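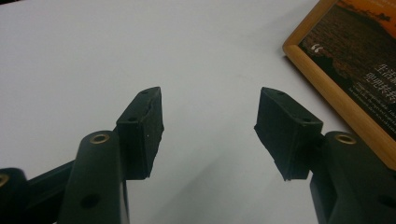
Binding a quilt with the backing: yes or no?

stitchnpurr wrote:
OK so I need opinions before I cut anything. My lap quilt top is finally done (Grelline pattern, the one with the offset bars, I made mine in mustard and gray with a bit of rust) and I'm stuck on the edges. My aunt always folded the backing around to the front and stitched it down, no separate binding at all. I have plenty of backing left over and I'm so tempted, because cutting and joining strips is the part I put off for months every single time!

But I've read in a few places that self-binding wears out faster. This one is going to get dragged around the couch and washed a lot. Finished size is 67 inches on the long side, a little narrower the other way. What would you do?

loopsandlint wrote:
Separate binding, double fold, every time. With the backing folded over you usually end up with a single layer of fabric on the edge, and the edge is where a quilt takes all its abuse. I have one from my early days where the fold has split right along one side and there's nothing to replace, I'd have to bind over the top of it.

Cut your strips 2 1/2 inches and do it while watching something. It goes quicker than you think.

Pundside Patches wrote:
I'm going to disagree with loopsandlint a bit. I've self-bound most of the quilts I made for my kids and they've been through the wash more times than I could tell you. If you leave enough backing you can fold it twice so the raw edge is tucked under, and it looks very tidy. What kills an edge is cheap fabric and a too-hot dryer.

I will say the corners are fiddly. Trim the tip off before you fold the miter or you get a big lump.

loopsandlint wrote:
Tucking the raw edge under still leaves one layer right at the outside edge, though. That's my whole point. French fold gives you two.

Pundside Patches wrote:
Sure, and I still have quilts that are fine with one. We can both be right for our own laundry rooms.

stitchnpurr wrote:
Ha, OK, thank you both. My backing is the Dremuden wide one, the brushed cotton. Does that change anything? It's lovely and soft but it sheds like a cat. I've already cleaned out the bobbin case twice just from the basting test.

tinthimble wrote:
It changes everything for me. Brushed cotton on an edge pills, and it stretches while you're folding it, so you get those wavy sides. I used that same backing for a crib quilt in October and ended up unpicking one whole side. Go with plain quilting cotton for the binding, and maybe use the rust so it frames the top?
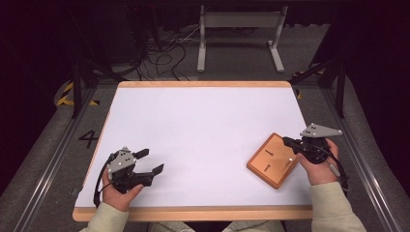

Nicholas wrote: I'd second the plain cotton, but don't rule out a stripe cut on the bias. It hides a wobbly hand stitch better than any solid, and it wears well too, as no single thread runs the whole length of the edge. Takes more fabric, and you do have to be gentle with it when you press.

tinthimble wrote:
Bias on a straight-sided quilt is overkill if you ask me. It's for scallops and rounded corners. She'll be fighting the stretch all over again.

Nicholas wrote:
Not if you starch it first. Spray, let it dry, then press. I've had 3 quilts judged at our county fair with bias stripe on straight sides and the comments on the binding were nice every time. The comments on my points, less so.

stitchnpurr wrote:
I have never starched anything in my life, so I think I'll go straight grain for this one and save the stripe for when I'm feeling brave. Rust it is. I laid a scrap along the edge this morning and it really does pull the little bits of rust in the top together.

One more question though – do you machine the front and hand stitch the back, or do the whole thing by machine? My hand stitching is slow and my thumbs complain.

loopsandlint wrote:
Machine to the front, hand to the back. I know, I know. But for a couch quilt that gets washed a lot, machine both sides and don't feel bad about it. Sew it to the back first, fold it to the front, and topstitch close to the fold so the neat line is on the side people see.

Pundside Patches wrote:
Finally something we agree on! Clips, not pins, and go slow at the corners. And post it when it's bound, I want to see that mustard.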